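Flatari Planner FAQ
Last updated 2020-01-15

What does Flatari do?
It takes what the wrist camera sees, works out what is worth grabbing, and plans a way to get there without hitting the rest. On good days it does these in that order.

Do I need a model of every object?
No. The old Wison module wanted a full mesh of everything, and we got tired of measuring mugs. Flatari works from outlines and a rough height guess.

Why does it ignore my cup?
See-through things are hard. The detector gives them a low score and the planner skips anything under the cutoff. Lower min_score in the config file and try again. Lower it too far and it will try to pick up shadows, with great confidence.
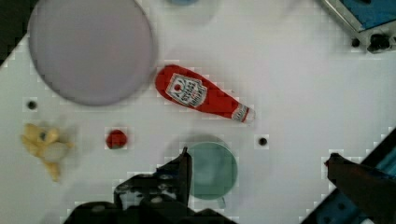 Wrist view of a test table, with ketchup bottle, plate, ball and a tinted cup.

Which way will it grab a bottle lying on its side?
Across the narrow direction, near the middle. If you want it by the neck, set grasp_bias to "end". It may pick the wrong end – we are working on that, and have been since June.

Planning takes forever. Is it stuck?
Probably not. The default limit is 2,000 tries per grasp, and it is stubborn. Set max_tries to 557 if you value your afternoon. We arrived at that number at the Stusville bench and have no theory to go with it.

Can I run it with the Sutcliffe driver?
Yes, from version 7 on. Older versions load fine and then flip the wrist axis, so please check before you press go.

Where do I report a bug?
Use the tracker, and attach the log. "It did something weird" is already filed, 17 times.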